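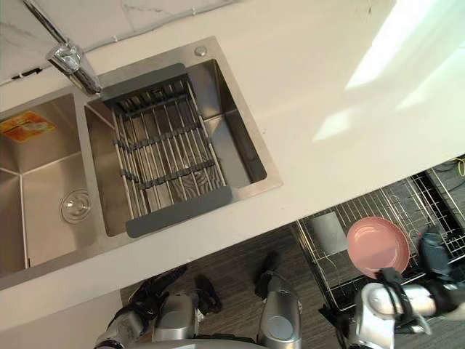
Figure 4.1 A two-armed robot at a kitchen sink, seen from its own head camera. The right hand holds a pink plate over the slots of a wire dish rack.

Chapter 4
Learning from demonstrations: the dish rack problem

Placing a plate in a rack is easy to describe. The plate has to be upright, its lower rim has to line up with a slot, and the hand has to let go once the wires are carrying the weight. Most people learn it as children and never think about it again. For a robot, each of those steps hides a decision that must be made from what its cameras and joints report at that moment.

Chapter 3 dealt with motion that is planned in full before the arm moves. The position of every object was known, the path was computed, and the controller followed it. That method works well in a factory cell, where parts arrive in the same place each time. It works poorly in a kitchen. Racks get pushed sideways when someone wipes the counter. Plates come in different sizes and are picked up at different points on the rim. Sunlight moves across the bench during the day and changes the colour of everything it touches.

In this chapter we look at another way of producing the motion. A person guides the robot through the task many times, the robot's sensor readings and movements are recorded, and a program is trained to predict the next movement from the current readings. The program is called a policy, and the general method is called imitation learning or learning from demonstration.

By the end of the chapter you should be able to

explain what a demonstration contains and how it is recorded
describe how a policy is trained on a set of demonstrations
explain why small errors can grow over the course of a task
read a results table for a placing task and judge what it does and does not show

4.1 The Fimbridge study

We will use one study as a running case. It was carried out at the Fimbridge laboratory by Neelam Bhatia, Trinidad Salazar and Vandana Upadhyay, and it asked a narrow question: how many demonstrations does a policy need before it can place a single plate in a rack whose position changes from trial to trial?

The group chose plates for practical reasons. A mug can be put down almost anywhere on a flat surface and will stay there. A plate in a slot rack must be turned on edge, and the gap it goes into is narrow. If the hand is a little too far to one side, the rim lands on a wire. The task therefore punishes small errors in a way that is easy to see and easy to score.

The work was done in an ordinary kitchen setting with a sink and counter. A head camera gave the policy a view from above, much like the view in Figure 4.1. Notice how much of that view is taken up by things that play no part in the placing: the sink, the tap, the bare counter and the bright patch of sunlight across it. The parts that matter most, the hand, the plate and the slots, occupy one corner. A policy is not told this. It has to work out from the demonstrations which parts of the picture are worth attending to.

4.2 What goes into a demonstration

A demonstration is a recording of one complete attempt at the task, made while a person controls the robot. In the Fimbridge study the person wore a pair of tracked gloves, and the robot's arms and fingers copied the movement of the wearer's arms and fingers. This arrangement is known as teleoperation.

Three kinds of data were stored at each time step. The first was the camera image. The second was the state of the robot, meaning the angle of every joint in the arms and hands. The third was the action, meaning the joint angles the operator was asking for next. The state and the action are nearly the same most of the time, but they part company when something resists the hand. When a rim presses against a wire, the operator keeps asking for downward movement and the arm does not get there. That difference is useful. It is one of the few signs of contact in a system with no touch sensors in its fingers.

The group collected 700 demonstrations. Two operators shared the work, and early on Salazar saw that they had different habits. One lowered the plate straight down into the slot. The other brought it in on a slant, touched the lower rim to the base of the rack and then tipped the plate upright. Both methods worked. Mixed together in training, they caused trouble, for reasons we come to in Section 4.4.

Failed attempts were kept but stored separately. A demonstration counted as a failure if the plate was dropped, if it ended up across two slots, or if the rack was moved out of reach of the arm. Attempts where the operator missed, backed off and tried again were counted as successes and used for training. You may be surprised that the group kept these untidy recordings. They turned out to be among the most valuable in the set, as they were the only ones that showed the policy what to do after a miss.

4.3 From recordings to a policy

Training is, at bottom, a matter of fitting. The policy is given an image and a state from one moment in a demonstration and produces a guess at the action. The guess is compared with what the operator did at that moment, and the internal settings of the policy are adjusted to make the difference smaller. The process is repeated across the whole set, many times over.

The Fimbridge policy did not predict one action at a time. It predicted a short run of actions, carried out the first part of the run, then looked again and made a fresh prediction. This is called action chunking. It gives smoother motion, and it makes the policy less likely to stall at moments when the operator had paused – for instance, with the plate held just above a slot while checking the alignment.

The length of the run is a compromise. If it is too short, the arm hesitates. If it is too long, the arm keeps going for a while after the situation has changed, and a plate that has caught on a wire is pushed harder onto it. The group settled on a run of 6 steps after trying several lengths on a smaller task.

4.4 Where it goes wrong

A trained policy will never match its operators perfectly. Suppose that it holds the plate slightly lower than any operator did. The camera image is now slightly different from every image in the training set, so the next prediction is slightly less reliable, and the plate drifts lower again. Each error makes the next one more likely. The name for this is compounding error, and it is the central weakness of plain imitation learning.

The two operator habits described above caused a different problem. Faced with a plate above a slot, the early policy had seen some operators go straight down and others come in on a slant. It produced something in between, a path that neither operator had ever used, and the rim struck the wire. Upadhyay dealt with this by changing the form of the policy so that it could commit to one of several possible paths and leave the others alone. We study that change in Section 4.7.

4.5 A first look at the result

The policy trained on the full set placed the plate correctly in 69 per cent of test trials. The rack was moved before every trial, and the position was drawn at random from a marked area. The group then added recordings until the set reached 1,000 demonstrations and found only a small gain. When they looked at the added recordings, most showed rack positions that were already well covered.

Before reading on, write down what else you would want to know about these trials. Consider the plates, the lighting, the way the rack was moved and the rule used to decide that a placement was correct. Keep your list. We return to it in Section 4.9, where the trials are broken down by rack position and the failures are sorted by cause.

Key terms in this chapter

Action: the movement asked for at one time step
Action chunking: predicting a short run of actions together
Compounding error: growth of small errors as each one leads the policy further from its training data
Demonstration: a recording of one complete attempt under human control
Policy: a program that turns sensor readings into actions
Teleoperation: control of a robot by a person in real time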